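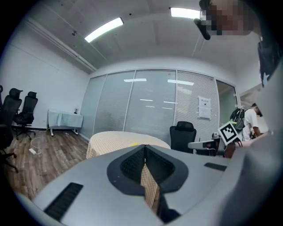
My sister-in-law Sobia Sandhu has decided that overhead lighting is the enemy, and since she came back from a weekend course on it in June I've heard little else. According to her you should own 11 lamps, all of them low, all of them warm, and never touch the wall switch again. I'm not convinced. The ceiling in the room where we lay the table is white flat panels with fluorescent lights in it, and when they're on you can see what you're doing. Put the yellow checkered tablecloth down under them and it looks like a yellow checkered tablecloth. Under Sobia's lamps I suspect it would look like mustard.

I did try. I bought one of those Zesholm table lamps everyone was going on about, the colour of weak tea, and sat it at one end of the table for a fortnight. It took up the space where the salad goes. It lit my plate and left everyone else guessing. Sidra Talpur, who eats with us most weeks, picked up the pepper twice thinking it was the salt and was very polite about the eggs.

Then there's the tablecloth itself, which I'm told is also wrong. Plain linen is the thing now, apparently, preferably grey and preferably crumpled. Butari had one for 100 dollars. A hundred dollars, to look as if you couldn't be bothered ironing! I'll keep my checks. They hide the turmeric, or most of it, and a plain cloth hides nothing. I've read that a soak in bicarb will lift turmeric out of anything. I gave it 15 minutes, as instructed, and then overnight, and got a slightly paler stain.

I'm not against making a room nicer. I'd happily change the tubes for something a bit softer, and Sidra says the warm ones from Sial are all right, although she also said that about the Virno kettle and we know how that went. What I don't believe is that dinner gets better when you can't see it, 365 nights a year, or that people talk more in the gloom. Ours talk plenty already.

Sobia is coming over next week and has offered to bring a lamp. I've told her she can bring dessert. The Zesholm is in the hall cupboard if anyone wants it, box included, bulb not.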